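4.3 Shared rooms: seating and staff duties

Applies to Pireo room service units, software 2,142 and later.

1. Before the first shift, walk the room with the unit's route map open. Mark every chair that has casters as MOVABLE.
2. Fold or lower writing tablets. The planner treats a raised tablet as a fixed obstacle.
3. Set the approach speed to 15 percent for the first 100 chair moves.
4. Select CHAIRS > BACKREST GRIP. The unit takes hold of the upper edge of the backrest.
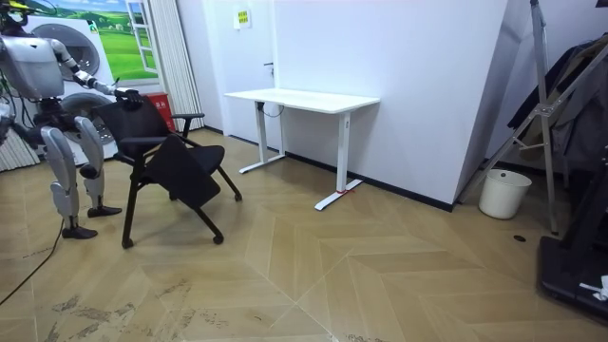
Staff at the Ramalho site asked that the manual say plainly who straightens a row when the unit stops halfway, as under the old rota it was always the closing shift. Bano's reply was that the shift lead should assign this in writing before go-live.

5. Enter the assigned person under STAFF > HANDOVER. Stops are sent to that person only.
6. Remove chair setup from the closing checklist. Add "check handover list" in its place.

NOTE: Allow around 300 moves before changing shift lengths.

CAUTION: Do not pull a chair out of the gripper. Press HOLD, wait for the tone, then select RELEASE.

CAUTION: Keep cables on the floor out of the walking route.

For rota templates, see the Rilance staff pack, section 2.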